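**1/** Somebody asked me last week how I keep up with handwritten letters when I can barely answer a text before bedtime, and I started typing a reply and it got so long that I'm making it a thread. Get a cup of something. I will wander.

**2/** I've been writing to Marcela Havlíček for 36 years. We got matched through a school exchange when I was 17, and my first letter to her was mostly a list of bands and an apology for my handwriting. She wrote back on graph paper, both sides, with a pressed leaf in it (a little crumbly by then, but I was thrilled).

**3/** We've met in person 3 times. Every time we were shy for the first hour! You'd think two people who have told each other about every job, every bad haircut and both of our mothers' funerals would fall right into it, but no, we stood in a train station talking about luggage.

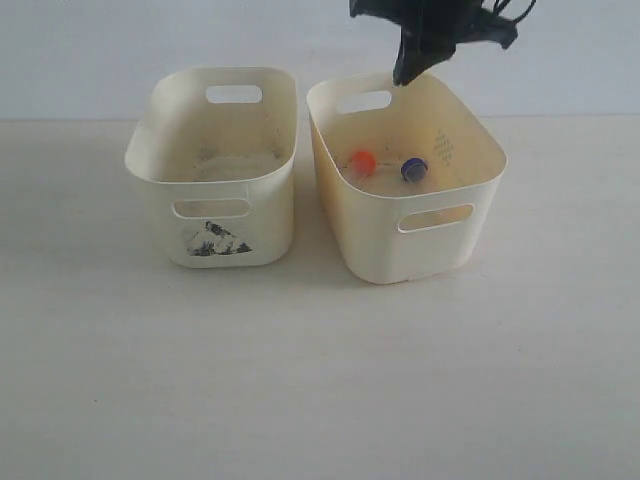 **4/** So, the keeping up part. I write in pieces. A letter to Marcela is hardly ever one sitting; it's a paragraph at breakfast, then two days of nothing, then a page and a half late at night when I should be asleep. I put the time of day in the margin whenever I pick it back up. She says she likes seeing me go from morning me to evening me, and evening me is apparently a lot more dramatic.

**5/** If you're starting from zero, please don't buy the fancy stationery yet. I know, I know, it's the fun part. But nice paper makes people stiff. I once had a box of thick blue sheets from a shop called Tromano and I wrote the dullest letters of my life on them, all weather and good wishes. A plain lined pad is friendlier. You can cross things out on a lined pad without feeling like you've spilled soup on a wedding dress.

**6/** Pens: I use an Erix with a medium tip and I buy them in packs of 4. I'm sure there are better ones. My hand knows this one. If yours cramps up, try a fatter barrel and loosen your grip, and stop at the end of the page even if you're in the middle of a good story. It'll still be a good story tomorrow.

**7/** Then there's what to say, and this is where most people get stuck. They sit down and think "but nothing has happened to me." Good! Write that down and keep going. Tell them what you had for lunch, what the neighbor's dog is barking at, the thing you've been meaning to fix since March. Marcela once gave me a full page on choosing a new kettle and I still think about that kettle. 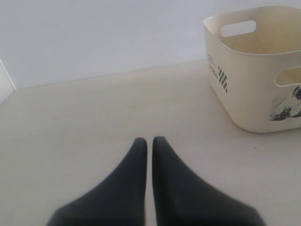 *Wednesday afternoon.*

**8/** Answer their questions, too. It sounds so basic, but I went years without doing it properly. Now I keep her last letter open beside me and put a tiny pencil tick next to anything she asked. When I get to the end I look for the ones without a tick, and there's always one, usually the one I was dodging.

**9/** A word about the slow ones. Apolline Royer (we met at a bookbinding weekend in Arroyo, and I liked her right away) can take months to answer. I used to fret and wonder what I'd said. Then one July I got a huge fat envelope from her with what must have been half a year in it, including a recipe for plum cake and a very frank opinion of her new boss. I've never fretted since. Some people save up.

**10/** Where it all goes: I file by person and then by year, with the oldest at the back. I don't reread often, maybe once a winter, when it's dark early and I've run out of library books. I'll pull out one year and end up sitting on the floor until my foot goes to sleep.
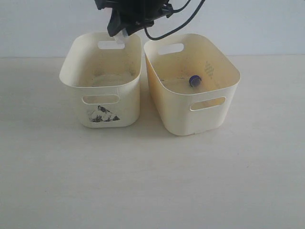

**11/** Stamps! Buy more than you need. So many letters of mine have sat by the front door, sealed and addressed and going nowhere, because I was short on postage and too lazy to go out in the rain. And write the return address clearly. Marcela's street in Brasoditz has changed its name since we started, and the old one still comes out of my pen if I'm not paying attention.

**12/** If you don't have anybody to write to, try an old teacher or a cousin you only see at weddings. One page is plenty for a first letter. Don't apologize for how long it's been, or do it in one line and move along to the kettle.

**13/** Anyway, I owe Marcela two pages and she asked me about my knee, so I'd better go. Tell me who you'd write to, I'd love to hear.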